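4.3 Loading the pass and boarding the Omden funicular

The Gurnmont visitor pass is supplied blank. It must be loaded at a Wutik machine before the first ride. The steps below apply to the lower station only. For the upper station, see section 4.5.

1. Touch the pass to the reader on the left side of the machine and hold it there until the screen changes.
2. Select the pass type: single, return or day.
3. Insert a payment card. The machine does not take coins.
4. Wait for the receipt. The number at the top of the receipt is needed for refunds.
5. Go through the gate marked 8 and touch the pass again. The gate stays open for 10 seconds.

Note: A day pass starts at the first gate, not at the time of purchase. It ends at the last car of the same day.

Note: Line 446 buses stop outside the lower station. The bus fare is not included in the pass.

Caution: Do not fold the pass or punch a hole in it to fit a key ring. A damaged pass cannot be read and will not be replaced free of charge.
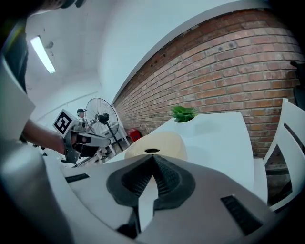

Luggage is accepted on the rear platform of each car, one piece per rider. Soft items must be closed or tied before boarding. Small rounded objects, such as the cream-beige one with the dark oval hole near its top, count as hand luggage and are to be held on the lap. They must not be set on the window ledge. Bicycles travel only on cars leaving before noon.

6. Board from the downhill side. Doors on the uphill side are for exit only.
7. Sit or hold a rail before the bell. The car starts five seconds after it.
8. At Qaisi halt, stay on board unless the lamp over the door is green.

Caution: The halt platform is shorter than the car. Riders leaving at Qaisi must use the front two doors.

If the gate shows code 31, the pass has not been loaded. Return to step 1. If the code appears again, take the pass and the receipt to the desk and ask for Hywel Watkins or the clerk on duty.

In November the last car down leaves one hour earlier. Times are posted at both stations.

Section revised 21/06/2024, P. Khamphan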